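Domain randomization for a simulated wrist camera, the lazy way

I put this off for most of a year and then got it working in a weekend, so I'm writing it up while it's fresh. The goal is a sim camera that feeds your perception node images varied enough that the network stops memorizing your render settings. I'm using Pornia as the simulator and Harasym for the training loop, but the steps carry over to pretty much anything that lets you script materials and lights.

You'll need a robot model that loads without errors, a camera you can place from code, and a segmentation pass. Check the segmentation pass first! Mine was quietly labeling the mounting hardware as part of the robot, and I lost an evening to it.

Step 1. Freeze everything

Fix the random seed, park the arm in its home pose, and render 100 images with nothing changing. They should be identical down to the pixel. If they aren't, something in your pipeline is already random (in my case it was the physics settling between renders) and you want to find that before you add more.

Step 2. Randomize one thing at a time

Start with the lights, then the background color, then the camera pose. Put each one behind its own switch in the config file:

randomize_lights: true
randomize_background: false
randomize_camera: false

Render a batch after every switch and flip through it by eye. I know, it's tedious, but you'll learn more from ten minutes of flipping than from any loss curve.

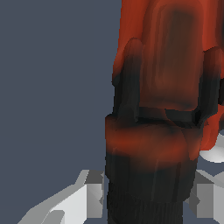
Camera pose is the fun one. A small jitter in position plus a small jitter in rotation gets you surprisingly far, and I'd keep some close views where only part of the arm fits. Real cameras end up in awkward spots, and a network that has only ever seen the whole robot, nicely centered, falls apart the first time it gets a face full of link housing.

Step 3. Don't over-polish the render

My first instinct was to crank up the texture resolution. Skip it for now! Blurry textures train fine for segmentation, and the low-res setting let me make 3,343 images over a lunch break. Save the pretty renderer for your validation set.

Step 4. Filter the batch

Some views will be useless, usually because the camera landed inside a mesh. I throw out any image where a single label covers nearly every pixel, and any image where the arm label is missing completely. That dropped 331 images from my batch. Look through the rejects before you delete them, so you know the filter isn't eating your good close-ups.

Step 5. Train, then test on views you held back

Hold back whole camera poses when you make the split. If you shuffle single images, near-twins land on both sides and your score looks fantastic for no reason. I kept 1,053 images out of training this way. The score went down, and I trust it a lot more.

Next up for me is randomizing joint angles, with collision checks on so the arm can't fold through its own base. The switch is already in the config, set to false.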